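引き出しを開ける作業、アームが途中で保護停止します

質問
Hilisのアームに平行グリッパ付けて、木の小型キャビネットの引き出しを開けさせてます。取っ手に指を掛けて引くところまでは行くのに、途中で力の上限に当たって保護停止。174回目あたりまでは普通に動いてたのに昨日から急に。速度を落としても同じでした。レールが渋いのか、設定なのか切り分けかたが分かりません。急ぎです、よろしくお願いします

回答1
再起動してみては?うちのRustadはそれで直りました。

回答2(Sawsan Najjar)
まず停止状態にして、手で引き出しを動かしてみてください。重ければレール側。軽いなら引く方向のズレを疑います。取っ手に斜めに力がかかると途中でこじれます。
・キャビネットの位置、教示時からずれてないか
・指が掛かる位置が片寄ってないか
・力の上限、31Nのままなら一度ログと比較
上限をいきなり上げるのはやめたほうがいいです。前に500まで上げて取っ手ごともげた人がいました。あと3000回ごとにレール掃除。

質問者の追記
手だと軽いです。てことは方向のズレでしょうか。キャビネット固定してなかつたので、それかも。写真貼ります。

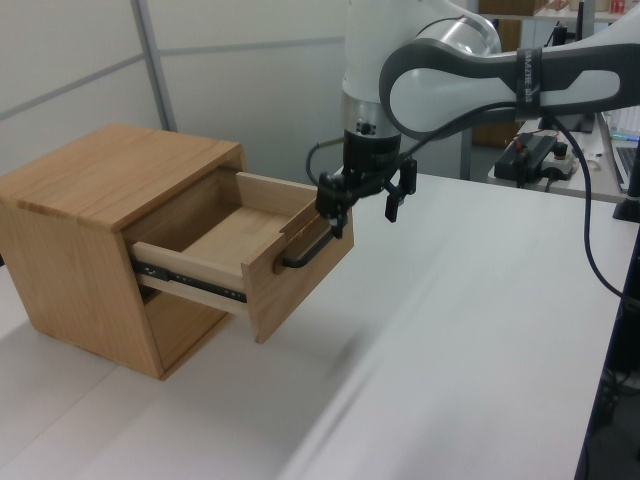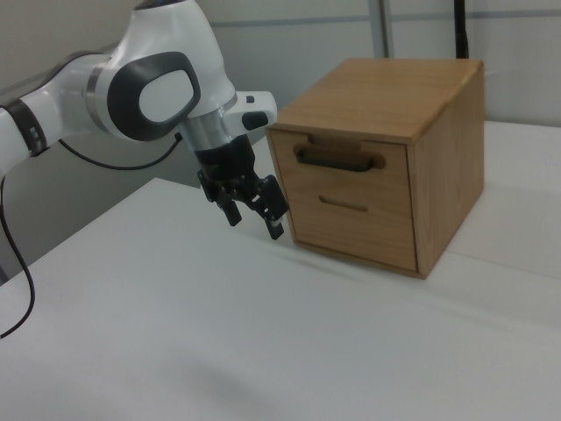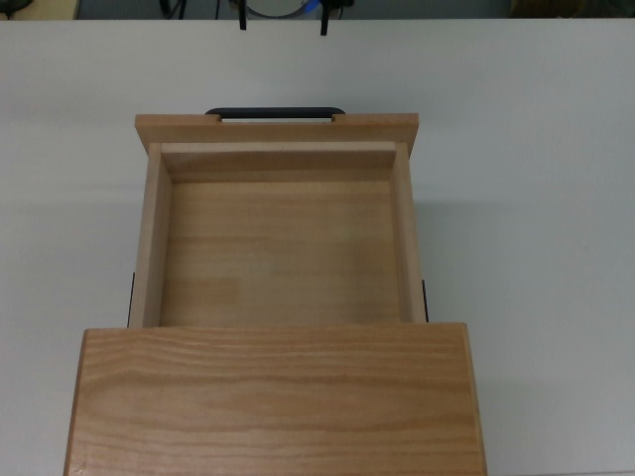
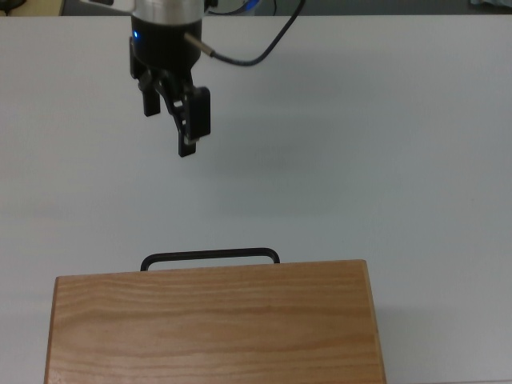
この記事は約1分で読めます

回答3
机に固定して原点を取り直し。Ostgateの治具で十分かと。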